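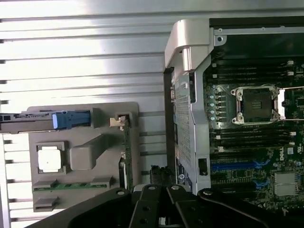 4. Perception and Step Planning

4.1 Two views, one state

The planner we call Varela never works with raw images. It works with a part graph, a small data structure that lists every part the robot cares about, where that part is believed to be, and how sure we are of that belief. Two perception processes write to the graph. The first reads the fixed camera beside the bench and answers coarse questions: is the drive in the fixture, is there a card in the gripper, is the arm over the board or over the fixture. The second, Proltov, reads the wrist camera and answers fine ones: where exactly is the socket, which way does a slot run, how far is a fingertip from the edge of a metal frame.

We started out with one process doing both jobs and were surprised by how much simpler everything became once we split them. The fixed view can be wrong by the width of a memory slot and still be perfectly useful for choosing the next step. The wrist view has to be much tighter, but only over a small patch of the board and only while the arm is close to it. Each process publishes its own confidence, and the graph keeps both. When they disagree, the coarse view decides which part we are talking about and the fine view decides where it is.

4.2 Anchors on the board

Finding a green board inside a gray case is easy. Finding the same point on it again and again is much harder, and this is the piece of the work we enjoyed the most. Proltov looks for anchors, meaning features that are rigid, have a known shape, and stand out from the board at a slant as well as from straight above. The metal retention frame around the processor socket is the best of these by far. The long blue expansion slot comes next, and the white latches at the ends of the memory slots give us direction even when half of the bank is hidden. Finned heatsinks looked promising on paper, but reflections on the metal move with the camera and drag the fit along with them, so we gave them a low weight.

The slatted aluminum bench top causes similar trouble. Its ridges produce strong parallel lines that look, to a slot detector, a lot like slots. Dayana Villaseñor's fix was to fit the bench plane first and drop any line that lies in it before slot matching begins. It took an afternoon to write and removed the most common false match in our logs. The full anchor fit now takes 80 ms per image, which leaves plenty of room for the control loop to do its own work in between.

4.3 Choosing the next step

Steps are written as short rules with conditions and effects. A rule for handling a card, for example, needs an identified slot, a grasp with known orientation, and a clear path down past the drive cage. Figure 4 gives a good idea of why the last condition matters: the gripper holds the card upright over the open tower, with the fan on the card below the fingers and a bundle of cables in the case off to the right. Cables are modeled as soft volumes. The planner may pass near them at low speed but may not end a motion inside one.
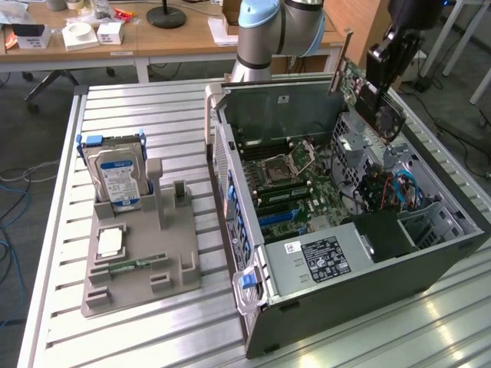

Soft volumes turned out to be a very happy choice. A hard obstacle around every cable leaves almost no free space inside a tower case, and our first planner simply refused most steps. With soft volumes the cost rises as the hand gets closer, and the search finds routes that a person would probably pick too – in from the open side, down in a straight line, then a short slide. Motion commands go out at 20 Hz, and the cost is checked again before each one, so a cable that has shifted can slow the arm without forcing a whole new plan.

Parts in the fixture are treated differently. The drive in its blue caddy, the processor in its square recess, and the memory module in its long groove each have a named pocket with a stored pose. We still check that pose before a grasp, but the search window is tiny and a failed check is cheap to repeat. Figure 5 was taken with all of these pockets filled and the fingers just above the socket area, a pose where the fixed camera has a clear view of the fixture but has to share the socket with the hand.

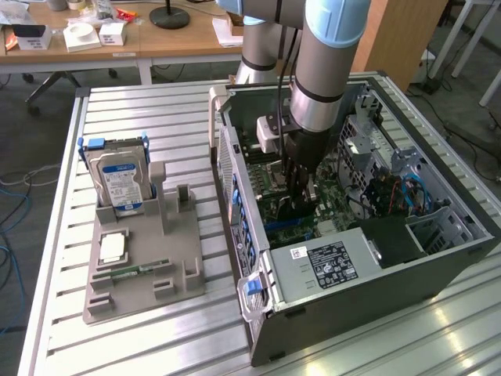

Occlusion is handled by letting confidence decay. When the hand covers an anchor, its last pose stays in the graph and its confidence drops with every new image until the anchor is seen again. Wiroj Suwannarat tuned the decay on 300 logged approaches from our Jiltville bench, and we then froze it for all tests. Too fast, and the arm backs off to take another look just as it is getting somewhere. Too slow, and it trusts a pose that may be stale.

4.4 Replay tooling

All of the above would have been miserable to debug without Findale, our replay tool. It stores the part graph next to both camera streams and lets us rerun the planner from any point in a log with new rules or new weights. The regression suite holds 192 of these starting points, picked mainly because they once broke something. Every change to a rule is replayed against the full suite before it reaches the arm, and we add a new starting point whenever the bench surprises us. Replay cannot tell us how a contact would have felt, so force limits are still tuned on the hardware, as described in Section 5.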